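Chapter 5

Software That Waits Its Turn

5.1 Where the time goes

Most people who come to robot software from ordinary programming expect the hard part to be the geometry. It is a reasonable fear. The geometry has Greek letters in it. But geometry was mostly settled before you were born, and a decent library will do it for you while you make tea. The parts that will keep you at your desk past seven on a Wednesday have humbler names: queues, clocks, locks, and the small file in which somebody wrote down where the table is.

Consider Skurnport, the two-arm planner we shall be taking apart for the rest of this book. Its first release had 2,749 lines of code, of which 170 worked out how to move an arm. The remainder decided whether the arm should be moving at all, what it believed was on the table, how old that belief was, and what to do when the other arm had a different opinion. Readers who skipped Chapter 4 on timestamps may wish to go back now. The rest of us will wait.

5.2 Two arms, one table

A single arm has only the furniture to hit. Add a second and each becomes furniture for the other, with the added nuisance that it moves. The simple answer is to draw a line down the middle of the table and forbid either arm to cross it. This is safe and easy to explain to visitors, and it rules out every job for which you bought two arms.

The next answer is a reservation scheme. Each arm asks for the space it needs, holds it for a while and gives it back. Abernathy, the scheduler in Section 5.4, works this way, and it behaves well until both arms hold half of what the other wants. Then they stop, very politely, until the battery in the wall clock runs out.

Boxes make matters worse. A closed box is one solid lump to the planner. An open one has walls, a hollow and a lid that has gone to live somewhere else, and a world model that still holds the lump will plan neat, confident paths around empty air.

Figures 5.1 and 5.2. Both arms over the shared table, with storage boxes towards the back.

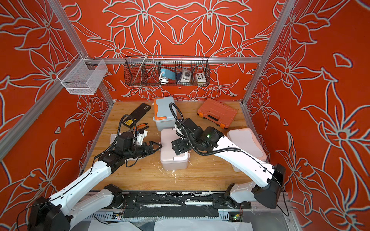
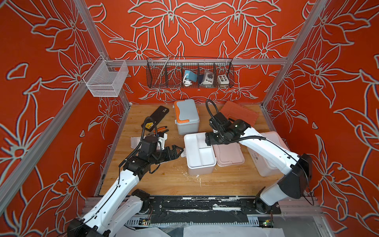
We shall need some terms. A claim is a region of space that one arm has asked for, together with the time at which it asked. A grant is a claim that the scheduler has agreed to. A stale grant is one whose owner has stopped reporting, and you will meet more of these than you would like. In Skurnport all three are plain records in one table, a choice that looks childish until the first time you have to read them during a fault.

Section 5.3 builds the claim table from nothing and then breaks it in two ways. Keep your copy of the Chapter 4 clock code to hand, preferably the version that passed its tests.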